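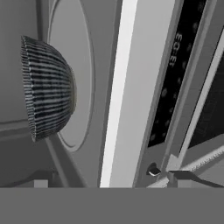 Chapter 7
Simulated Kitchens and the Wrist View

7.1 What this chapter covers

In Chapter 6 the project team fixed the arm to its base and drove each joint from the keyboard. From now on the arm works in a simulated kitchen, and most of what the controller knows about that kitchen comes from a camera mounted close to the gripper. This chapter deals with reading such a view, choosing a starting pose and recording a first set of runs that the rest of the class can use.

The course uses the Dridareo simulator throughout. Teams entering the Kasten schools' challenge should note that the challenge kitchen has the same appliances but different wall positions, so poses saved in this chapter will not carry over without the correction given in Section 7.6.

By the end of the chapter you should be able to:

- state which parts of a wrist view belong to the robot and which belong to the room
- mask the fixed part of the view before any edge detection is run
- pick out an appliance from two or more of its features
- save a starting pose and return to it within the tolerance set in Table 7.2
- record, name and check a run

7.2 The view from the wrist

A camera at the wrist moves with the gripper. Anything rigidly attached to the wrist therefore keeps its place in the view, while the room slides and turns behind it. In the opening figure the flat grey band along the bottom is a surface of the gripper. It hides whatever lies below its upper edge, and the controller must not treat that edge as a worktop or a shelf. Students who skip the masking step usually find this out when the arm stops short in open space.

The second point concerns tilt. The white strip, the black control panel marked EC-3E and the dark window to its right all lean the same way. Parallel edges with a shared slope are a sign that the camera has rolled relative to the appliance. The slope gives an estimate of the roll angle, provided that the edges are known to be upright in the room model. One edge is enough in principle - use at least two in practice, as a single edge may belong to a door that has been left ajar.

The third point is overlap. The striped dome on the left hides part of the pale disc behind it. The overlap tells us which of the two is nearer along that line of sight, but it does not give the distance between them. Distance is taken up in Section 7.5, where a depth value is stored for every pixel.

Lettering is a weak guide at this range. The characters on the panel appear turned on their side and partly mirrored, and a text reader trained on upright labels will often return nothing. Treat a label as a check on a match already made by shape.

7.3 The class data set

Each team records runs into a shared folder. The folder supplied with this book holds 3,594 runs, of which 3,390 passed the checks in Section 7.7. The remainder have been kept, in a separate folder named Flurer, for use in the fault-finding exercises. A run is one attempt at one task from one starting pose. It consists of the wrist view, the joint angles and the gripper opening, all stamped with the same clock.

The longest run in the supplied folder has 366 time steps. Set the buffer in the Mastano recorder above this figure before loading the folder, or the end of that run will be dropped without a warning.

Teams work in pairs. One member drives the arm and the other watches the joint read-out and calls out any joint that comes close to its limit. Change over after each completed run.

7.4 Setting the starting pose

Load the kitchen and wait for the clock to read zero. Move the arm with the slow speed setting until the appliance you have chosen shows at least one long straight edge and one curved outline. Save the pose under the team's initials and a number, for example with 2 as the second pose of the session. Drive the arm away, recall the pose, and compare the two views edge by edge. Enter the largest difference in the project log, in pixels.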